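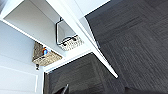
Notebook, workshop side. April, Monday, 7:40 a.m.
Job: Ornomeo wedding, arch and ceiling work. Structure and hanging only. Flowers are in Angeliki's book.

Starting with the arch because it has to be painted by tonight.

Arch frame, second version. Two uprights in 1-1/2 inch steel tube, curved top in three sections, sleeved joints with a set screw each. First version racked sideways when I leaned on it at shoulder height. Added a 24 inch foot plate to each upright, 3/8 steel, and a diagonal from the rear of the plate to the upright at knee height. The diagonal will sit inside the greenery on the left and behind the pedestal on the right. Racking now small enough that I can't see it from the aisle distance. Can still feel it by hand.

Ballast: 50 lb per foot, as two bags each side. The venue sheet asks for ballast on anything over six feet and doesn't say how much. Pulled sideways at the top of the curve with the fish scale. Rear edge of the plate lifted at 31 lb with bags on, 12 lb without. That was bare frame. With fabric on it the wind load goes up a lot and I don't have a good number. The ceremony is on the terrace, so I want another bag each side on the truck even if we don't use them.

Set screws: two of the six had stripped hex heads. Replaced all six with thumb screws, black. They stick out 5/8 inch and will snag chiffon. Wrap each with cloth tape before draping. Put tape in the arch bin.

9:15. Chiffon.

The bolt from Vuvon came in at 118 inches wide. Order said 120. Checked at three points along the first ten yards, same each time. Fine for the arch. For the ceiling panels it costs us the selvage turn on one side, so one edge will be raw. Options:

a) Raw edge up, toward the truss. Not visible from the floor, may fray during hanging.
b) Serge it. Twelve panels at 36 feet. Most of a day on the machine.
c) Hot knife. Tried on a scrap. Clean line, slightly stiff, a small ripple every few inches where I slowed down.

Going with (a) unless Relu objects. He will be the one on the lift.

Color against the old ivory stock: the new bolt is colder. Side by side under the shop tubes it is obvious. Under the 2700K clip lamp I could pick it out only where the two overlapped. Do not mix them in one panel. Old stock can go on the arch and the head table, new on the ceiling. Tell Angeliki before she tags the bins.

Steaming test: hung one panel overnight from the mezzanine rail, no steam. Fold lines from the bolt had dropped out in the bottom two thirds and were still there in the top third, where there is less weight below the crease. So steam the top third only, on the ground, before lifting. That should cut the steamer time a good deal. One tank does a panel and a half at that rate.

10:50. Swag calculation.

Ceiling span truss to truss is 32 feet clear. Drop at center asked for by the couple's drawing is three feet. For a shallow curve:

length = span + (8 x drop squared) / (3 x span)
= 32 + (8 x 9) / 96
= 32.75 feet

Add 18 inches each end for the wrap on the pipe, total 35.75, cut at 36. The drawing shows a deeper belly than three feet by my eye. If they want five feet of drop it comes to 34.08 plus three for the wraps, call it 37 and change, and the cut panels are short. Need an answer before I cut the remaining seven. Five are cut already. Question sent to Angeliki, she is speaking to the couple at noon.

Fullness is 2:1 at the pipe. Twelve panels gathered to five feet each gives 60 feet of coverage along the room, which is the dance floor and both flanking rows of tables. Back wall and bar stay open.

11:30. Lights above the fabric.

String count from last season's tub: 700 feet tested good out of what was pulled. The plan needs nine runs at 60 feet, so 540 plus jumpers. All LED, so load is not a concern, but the plugs are. Each run ends in a male plug with a female at the other end and half of the tub is wound the wrong way round. Relu rewound four reels on Friday and marked the outer end M or F with a paint pen. Remaining reels to be done the same way. Please don't use masking tape for this, it comes off in the tub.

Dimmer: the Hukora unit hums at anything under a quarter. Audible at ten feet with the shop quiet. Swapped to the older two-channel box, no hum, but it cuts out abruptly at the bottom end and doesn't fade all the way down. The couple want a fade into the first dance. Suggest fading to the lowest stable point, then hard off under the music. Marked that point on the slider with a pencil line, both channels.

12:40 p.m. Angeliki back with answers.

Drop stays at three feet. The couple prefer the higher ceiling line once she explained what five does to the sightline from the head table. Remaining seven panels released for cutting.

Guest count final. Table layout changed from long rows to rounds on the garden side, which moves two of the centerpiece hangs. New positions are on her sheet. I had drilled the spreader bar for the old ones. Redrilling is four holes, ten minutes. The old holes can stay, they are on top.

She also wants the escort card wall on the terrace instead of in the foyer. Same panel, but it now needs ballast like the arch. See above for the extra bags, they may be spoken for.

Favor tags: the printer at Noh delivered 1,111 on a job quoted at a different quantity, invoice to be checked by Angeliki. Hole punch is off center by 1/16 on the ones I looked at. Ribbon hides it. Not sending them back.

2:20. Cutting.

Panels 6 through 12 cut on the long table, stops at 36 feet by folding back at 18. Shears were pushing the chiffon sideways, so changed to the 45 mm rotary with a new blade. Much better. Blade good for four panels, then starts to skip threads. Used two.

Panel 9 has a slub line across it 11 feet from one end, full width. Placed it in the row nearest the bar where the light comes from behind the least. Tagged with a safety pin and a red thread.

Remaining on the bolt after cutting: enough for one spare panel and a few yards. Cut the spare now and packed it separately, so whoever loads doesn't have to think about it.

4:05. Paint.

Arch primed at 1:30, first color coat now. Satin off-white, mixed to match the old ivory fabric. Looks too yellow wet. Leaving it alone until it's dry. Second coat at 6.

Relu's comments on the above, written in by me from the phone:
- Raw edge up is fine, but pin the first two feet at each end before lifting or it will roll.
- He wants 100 spring clamps in the ceiling bin, the two inch size. We have 84 by my tally. Order the rest in the morning.
- The lift is booked from 8 a.m. on load-in and has to be off the dance floor by 1. Ceiling goes first, arch after lunch, terrace last.
- Pipe wraps to be done with the seam facing the kitchen side, all twelve.

Open items
Clamps, 16 short. Relu Ene to confirm brand doesn't matter.
Sideways pull test on the arch with fabric on. Outside, if there is any wind.
Redrill spreader bar.
Card wall foot plates, same pattern as the arch but 18 inch.
Reels, finish marking M/F.
Ask Angeliki Stamatopoulos who is signing for the terrace power. Venue sheet lists one circuit and the band's sheet lists the same one.

6:10. Second coat on. Color has come down and is close enough to the fabric. Small run at the left sleeve joint, will sand it tomorrow. Fan left on low.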